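# Las almohadillas

El cuaderno de mantenimiento de la pinza tenía tapas azules y colgaba de un clavo en el taller de Tokier. La última entrada de octubre, con letra de otro turno, decía: «Felpa levantada. Aguanta». Debajo había una raya y después nada durante meses.

Abrí una página nueva y escribí: sábado, 15 de mayo de 2021. Luego pegué las fotos.

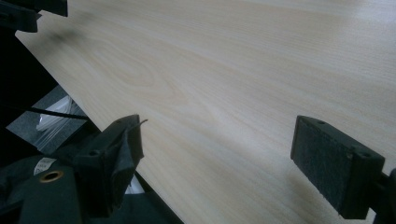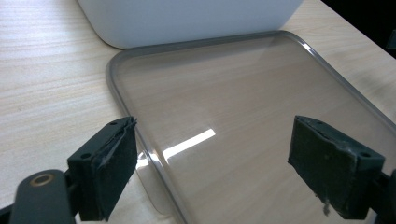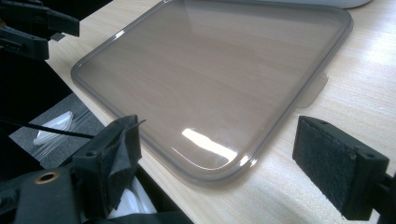 *Los dos dedos de la pinza antes del cambio de almohadillas, sobre la mesa de madera clara. En la segunda y la tercera, con la tapa transparente.*

La orden de Clarkex ocupaba una línea: revisar los dedos, cambiar el recubrimiento si hacía falta y devolver la pinza el lunes. Hacía falta. El borde de arriba se había soltado y se doblaba hacia fuera. Lo toqué con la uña y se abrió un poco más.

Con las piezas ásperas, una almohadilla gastada todavía sirve. Con las tapas no. Las tapas son lisas, pesan poco y resbalan en cuanto un dedo aprieta más que el otro. En el cuaderno había una columna para los fallos y otra para las causas. La de los fallos estaba llena. En la de las causas alguien había puesto «tapa» tantas veces que al final solo ponía comillas.

Puse la pinza boca arriba en el banco y le quité los dedos. Los tornillos los fui dejando en una bandeja, en el mismo orden en que salían. Uno venía pasado de rosca y lo aparté.

La felpa vieja salió casi entera del dedo derecho. En el izquierdo se quedó el adhesivo, una capa gris que hubo que ablandar con alcohol y levantar con una espátula de plástico. Tardé 90 minutos en ese dedo. A media mañana se oyó el camión de Natico en el patio, descargaron algo y se fueron. No salí a mirar.

El contador marcaba 1.014 ciclos desde la última revisión. El manual pedía cambiar las almohadillas a los 4.000. Lo anoté sin comentario, aunque me quedé un rato con el bolígrafo en la mano. Mi padre arreglaba persianas en la calle Crăciun y decía que los plazos los escribe gente que no tiene persianas. Él cambiaba las cintas cuando le parecía que tocaba y apuntaba la fecha en la pared, a lápiz, junto al cajón. Cuando vendimos el piso, las fechas seguían allí.

Corté las almohadillas nuevas con la plantilla. La primera me salió corta por un lado y la tiré. A las siguientes les dejé un sobrante arriba, para doblarlo sobre el canto y que el borde no quedara expuesto. Eso no venía en el manual. Las pegué, las sujeté con dos mordazas y me fui a comer.

Comí en el coche con la puerta abierta. Llamó mi hermana para preguntar si iría el domingo y le dije que sí. Me preguntó qué hacía trabajando un sábado. Le dije que estaba pegando unas felpas. Ella se rio y colgó para atender a los niños.

Por la tarde monté los dedos, cambié el tornillo malo y comprobé que cerraran a la vez. El izquierdo llegaba antes. Aflojé, puse una arandela fina, volví a apretar. A la tercera cerraron parejos sobre una tira de papel y no pude sacarla tirando.

Después probé con la tapa. La cogí por los dos lados, la levanté un palmo y la volví a dejar. La giré y repetí. En una de las pruebas se me ladeó, pero no cayó. Seguí hasta que la luz de la ventana dejó de llegar al banco.

En la columna de las causas escribí «adhesivo». Dudé con la de los fallos y la dejé en blanco. Guardé la felpa vieja en un sobre, lo grapé a la página y colgué el cuaderno en su clavo.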